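Subject: Re: [semwal-players] save slots, the ferry quest, and is the mobile port worth it

Sorry for the slow answer, been traveling and only had the tablet with me. Replying to Seema's big message in pieces, will snip where I can.

Seema Pal wrote:

> Hi all, I started Semwal in September on the tablet and I'm somewhere in
> chapter 2. Love it so far. But I have a pile of questions and the in-game
> help is thin. First, is it true you can't carry a save from mobile to
> desktop? I saw one person say yes and another say no and now I'm scared
> to go any further.

Both were right, depends when they wrote. Old builds no. Current build yes, but ONLY for the manual slots. The autosave does not travel. So before you quit, go to an inn, sleep, save by hand in any slot that isn't the top one. The top one gets overwritten when you cross a region border and you will cry.

The export thing is under Options, then Profile, then scroll way down past the credits. Who put it there I have no idea. You get a code, you type it in on the other machine, done. Code dies after a day so don't do what I did and write it on an envelope for later.

Also – turn OFF the cloud backup while you do this. Turn it on again after. I lost most of the Mulden marsh that way, and the marsh is not a place you want to do twice.

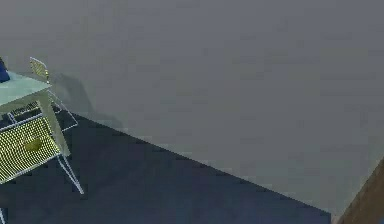 And if you do lose something, the old save usually is still sitting in the app's own folder with a .bak on the end. Rename it, restart, hope. Worked for me once, failed once. On the tablet you can't get at that folder without hooking it up to a computer, so keep a cable around.

> Second, the ferryman. He wants 900 coins and I have 361. I've sold
> everything I can stand to sell. Is there a trick or do I just grind
> marsh rats until I'm old?

No don't grind rats!! Rats pay nothing in chapter 2, they cut the drop rate after the first patch. Do it like this:

1. Go back to Sastow, the village with the broken mill. Talk to the woman by the well in the evening, game time, not morning. In the morning she only talks about the weather.

2. She gives you the lamp oil errand. Take it. Don't drink the oil. (there's a prompt. I was curious. you get poisoned, the errand fails and she won't speak to you till the next chapter)

3. Deliver to the tollhouse, pick the second answer when the guard asks who sent you. That's 200 coins right there plus a free night.

4. While you're at the tollhouse go upstairs. The chest in the back bedroom looks locked but it's only stuck, interact twice. There's a silver comb in it. Sells for next to nothing in Sastow and for a LOT at the harbor, so hang on to it till the harbor. 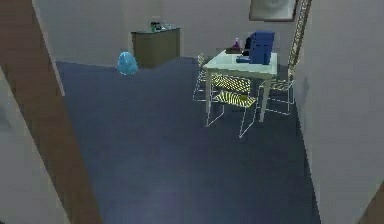

5. At the harbor sell the comb to the net mender and not to the shop. Then play dice with the sailors if you feel lucky. Save first, obviously. The sailor with the red cap folds nearly every time you raise on the opening throw.

That should put you over the top with a bit left for arrows. If you're still short, talk to the ferryman with your hood down and the persuasion perk taken, he'll drop the price some. I never took that perk so I can't tell you how much he drops.

Oh and don't steal the ferry. You can. It's funny for a minute. Then half the harbor quests close and the game never tells you they closed, you just walk around wondering why the net mender won't look at you.

> Third, which companion did people keep? I've got the archer and the priest
> and it says I have to pick one before the crossing.

Archer if you play on touch controls, no question. The priest's spells all need you to drag a circle onto the ground and on a small screen your own thumb is covering the spot. With a mouse he's great, with a thumb he heals the wolves.

He does have the better story though. His chapter 4 stuff is the best writing in the whole game, I thought, the bit with the letters most of all. So if you're about to move the save over to desktop anyway then take the priest. You get the other one back later, they don't vanish for good, whatever the warning says. Just a few levels behind, and wearing whatever you left on them. So strip the good armor off FIRST. Learned that the dumb way, my archer sat in an inn for a whole chapter wearing the best gloves in the game.

If it was me starting over: archer for the crossing, swap at the abbey.

> And last one – is the Filtudent house mod any good? My cousin swears by it
> but it looks kind of unfinished to me.

It's unfinished, yeah. Still like it. It gives you a house of your own outside Sastow and somewhere to dump loot, and in the base game you don't get storage until way late. No quests attached, no neighbors, you buy the deed off a signpost and you're in. The fancy furniture options in the menu are mostly grayed out.
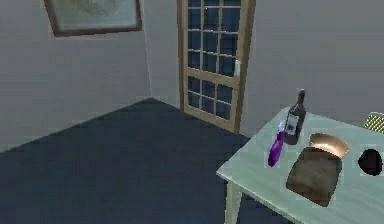
Bread and a bottle on the green table.

Some warnings on it:

It's desktop only. Mobile won't load mods at all, and a save with the mod active won't export back to the tablet. One way trip. So keep a clean manual save from before you install, in a slot you won't touch.

Load order matters. Put it under the big bugfix pack or the front door leads to nowhere and you fall for a while and then the game closes. Under, so loaded after. The readme says the oposite and the readme is wrong, it was written for an older loader.

Don't leave quest items in the storage chest. Normal loot is fine. Quest items in there don't count as being on you, which you'd expect, but some of them also won't come back OUT, which you wouldn't. I have a bell key stuck in there right now and I'm just playing around it.

Framerate is fine on my old laptop with shadows on low. On high it chugs when you go up the stairs.

And sleeping in your own bed doesn't give the rested bonus, only inns do that. There was talk of fixing it in the next version. Haven't seen a next version.

Couple of things you didn't ask but I wish somebody had said to me in chapter 2:

Don't sell the brass whistle. It looks like junk, it's priced like junk, you need it at the abbey. If you already sold it the Sastow shop keeps it for a while, go buy it back.

Fish. Fishing is boring but the eels cure marsh fever and the potion that does the same costs a fortune. Bridge by the tollhouse, night, any bait.

Turn off the auto-equip. It picks by price and not by armor, so you end up fighting bandits in a velvet hat.

On touch, go into controls and make the dodge button bigger and drag it further from the map button. I can't count the times I opened the map in the middle of a boss swing.

The text size setting only takes after a restart. It doesn't say so anywhere. I thought it was broken for weeks and squinted thru all of chapter 1. 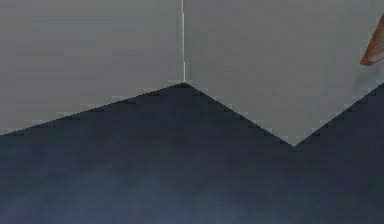
ALSO ON THE LIST THIS MONTH

Somebody asked about the harbor crash a while back and I never answered, so: it's the rain. Go into video, weather, set it to simple, walk through the harbor, set it back afterwards. Has to be done from the main menu or it doesn't stick.

The map scans I promised are still not done. The printer/scanner at home ate a page and now it only does the top half of anything. I have the marsh and most of the coast, missing the north part completely. If anybody on here has the paper map that came in the box and can scan the north, please please send it to me and I'll stitch it all together. Doesn't need to be pretty. The one that came in my box has a coffee ring right on the abbey.

And can we agree on putting SPOILER in the subject line if it's past chapter 3? I opened a thread about bow strings and got told who the abbot is. Not mad. A little mad.

Seema, write back when you're across, want to hear who you took. And if the code doesn't work the first time check whether it's a zero or the letter O, the font they use makes them look the same, it got me and i think everyone else on here too.

ok boarding now, more later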